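办公室零食柜的东西总是不知不觉就没了，怎么管比较体面？

Mỹ Quan
发表于 6/1/20

我们在 Todmont 那栋楼的八层，办公室不大，茶水间有一个零食柜，归我管。说是归我管，其实合同里没有这一条，只是去年我多嘴说了一句“柜子有点乱”，从此它就成了我的孩子。

每个月预算300块，月初补货，按理能撑到月底。现实是第一周过完，柜子里就只剩下苏打饼干和一罐没人认领的话梅。贵的、小包装的、带辣味的永远最先消失，而且消失得非常安静，你从来听不见拆包装的声音。

我试过贴纸条（“请适量取用”），有人在“适量”下面画了波浪线，打了个问号。试过换成大包装，结果拆开以后没人封口，两天就软了。也试过发群消息，大家纷纷回复“收到”，收到之后继续拿。

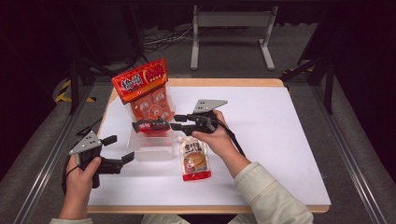 红黑色的小包装，我们这里最抢手的一类

不想装摄像头，也不想搞签到表，为了几包零食把同事变成嫌疑人，我觉得不值。但每次老板路过，打开柜门看一眼再看我一眼，那个眼神我也受够了。各位管过零食柜的，有没有不伤感情的办法？另外，补货到底该一次买齐还是分批？我们楼下的 Prillside 便利店偏贵，网上买又要凑单。

茶水间老兵

管过两家公司的柜子，说几句。

先纠正一个心态：东西被吃完说明你买对了。真正失败的柜子是过期的柜子。我上一家公司有一盒燕麦棒，从我入职放到我离职，账面上看管理得非常出色。

具体做法：

分批上架。货可以一次买齐，但别一次全摆出来。我的习惯是一个月分四次补，剩下的锁在文件柜里，和旧合同放一起，那里没人愿意翻。这样月底柜子里总还有点东西，老板看见也舒坦。
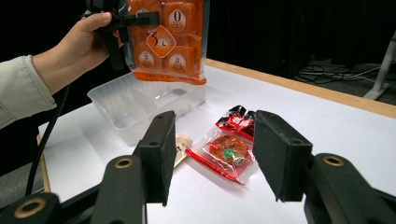
再就是品种别太平均。很多人买零食像分遗产，每样来一点，谁也不得罪。其实抢手的就那几种，把预算往它们身上倾斜，饼干少买。你那罐话梅可以扔了，真的，它不会等到有缘人的。

纸条建议全部撕掉。贴纸条的唯一作用是让本来就自觉的人不好意思拿，不自觉的人根本不看字。改成告诉大家哪天补货，反倒管用，人知道过几天还有，囤的心思就淡了。固定一个时间，别临时改，改过两次大家就又开始往抽屉里搬了。

至于大包装软掉的问题，买几个带卡扣的罐子，倒进去。别指望封口夹，封口夹的寿命比零食还短，我买过一整袋，最后在打印机旁边、绿植盆里和某位总监的领带上各找到一个。

对了，独立小包装的糖和果干记得看一下保质期再往里放，新货放后面，旧货放前面。这件事超市做了几十年，到了办公室就没人会了。

Sona

同意楼上，补一个算账的问题。

你说每月300，但没说多少人。人少还好，要是有二十来号人，摊下来一个人也就十几块，第一周吃完完全正常，谁来管都一样。别怪同事，也别怪自己，先去找老板把数字摊开。最好带着两个月的小票去，光说“不够吃”显得你嘴馋，拿出小票就成了“采购分析”。 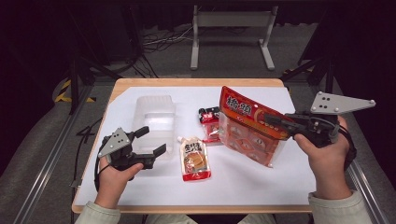

如果预算加不上去，就把柜子的定位改掉：公司管基本款，想吃好的自己带。我们组后来弄了个交换篮，谁带多了放进去，谁拿了改天补上。刚开始也有人只拿不放，我们什么都没说，过了阵子他自己不好意思，扛来一大箱橘子，篮子放不下，在过道里摆了一个星期。

网上凑单其实可以跟隔壁公司合着买，我们就是和同层做装修的 Bạch 那家一起下单的，运费对半。唯一的麻烦是分货，他们的人也爱吃辣的。

路过吃口饼干

我就是那种把好吃的先拿走的人。说句公道话，你放在最上面一层，正好和我眼睛一样高，这很难不拿。换到最下面那层试试，我懒得蹲。

Mỹ Quan

谢谢各位。话梅已经扔了，扔之前有人问能不能给他，我说你早干什么去了。

分批上架下个月开始试，小票我在翻，目前找到2张，其中一张褪色褪得只剩店名。楼上那位吃饼干的，请问你是不是坐在我们靠窗那排？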